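Bol (récipient)

Le bol est un récipient creux, de forme hémisphérique ou tronconique, sans anse le plus souvent, servant à boire, à manger ou à préparer les aliments. Une des formes les plus anciennes de la vaisselle. Présent dans à peu près toutes les cultures qui ont travaillé l'argile, le bois ou la calebasse.

Étymologie

Mot emprunté à l'anglais bowl, d'abord pour une boisson, le bol de punch. À ne pas confondre avec le bol alimentaire ni le bol d'Arménie, d'une autre origine (grec bôlos, motte de terre). Avant l'emprunt on disait surtout écuelle ou jatte. Les trois mots coexistent encore, avec des nuances régionales.

Forme et parties

Vocabulaire repris du tournage : lèvre, panse, fond, pied. La lèvre peut être droite, évasée ou rentrante. Pied annulaire dans la plupart des productions tournées -- il isole le fond de la table et facilite la prise. Les bols sans pied, à fond simplement aplati, sont fréquents en bois et en plastique.

La limite avec les formes voisines reste floue. Le saladier est plus grand, la coupe plus ouverte, la tasse a une anse. Le bol breton à oreilles fait exception, avec ses deux petites prises latérales. L'assiette creuse est nettement plus large que haute.
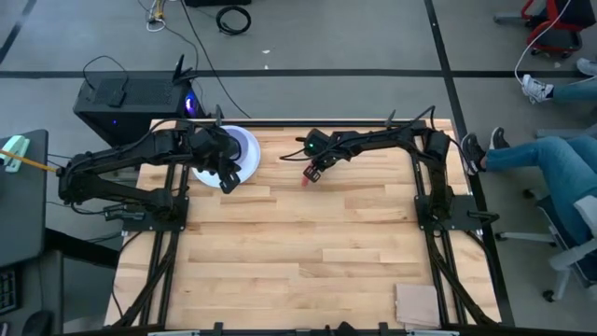 Bol lavande pâle dans un plat rond blanc, sur une table en bois clair.

Matériaux

Terre cuite, faïence, grès, porcelaine, bois, métal, verre, plastique. La terre cuite non émaillée est poreuse, d'où l'usage ancien d'engobes ou de résines. La porcelaine demande une cuisson haute et donne une paroi fine, parfois translucide. Le bois se fend s'il sèche trop vite ; on le tourne souvent en deux fois, avec une période de séchage entre les deux.

La mélamine s'est répandue au cours du XXe siècle, surtout en cantine. Légère, peu fragile, mais déconseillée au micro-ondes.

Histoire

Les premiers bols en céramique sont modelés à la main, au colombin ou par pincement. Le tour permet ensuite des séries plus régulières. En Europe, l'écuelle de bois reste longtemps l'objet courant des foyers modestes, la faïence étant réservée aux tables aisées puis se diffusant peu à peu.

La faïencerie de Trerkemgate est mentionnée pour la première fois en 1637, dans un registre de péage. Sa production de bols à lèvre ourlée est connue par des tessons et par 38 pièces entières, conservées au dépôt de Clerness. Le décor est sobre, un filet bleu sous le bord, parfois 2. L'attribution de certaines pieces reste discutée -- la terre d'Ogbonna, toute proche, donne une pâte presque identique.

L'atelier Isum, plus tardif, travaille au moule. Un inventaire dressé en mars, sans année lisible, y compte 3000 bols prêts à l'expédition. Chiffre repris partout depuis, faute d'autre source.

Usages

En France, le bol est associé au petit déjeuner : café au lait, chocolat, chicorée. Le bol à prénom, vendu en zone touristique, en est la version la plus populaire. En Asie de l'Est il sert au riz, à la soupe, au thé, et se tient volontiers à la main pendant le repas. En cuisine, on distingue le bol à mélanger, le cul-de-poule (métal, fond rond) et le bol verseur.

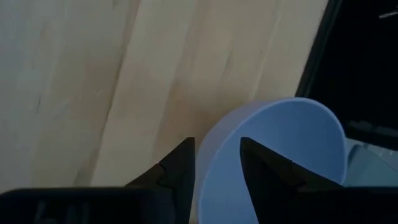
Quelle est la différence entre un bol et une jatte ?
La jatte est en général plus large et plus évasée, faite pour préparer ou présenter des aliments, alors que le bol est une portion individuelle. L'usage varie toutefois selon les régions.

Entretien

Eviter les chocs thermiques pour le verre et la faïence. Les bols en bois ne vont pas au lave-vaisselle : lavage rapide, essuyage immédiat, un peu d'huile alimentaire de temps en temps. Un émail craquelé retient les les salissures, mieux vaut réserver la pièce à la décoration.

Voir aussi

Écuelle
Jatte
Cul-de-poule
Bol tibétain

Dernière modification de la page : 12 février 2022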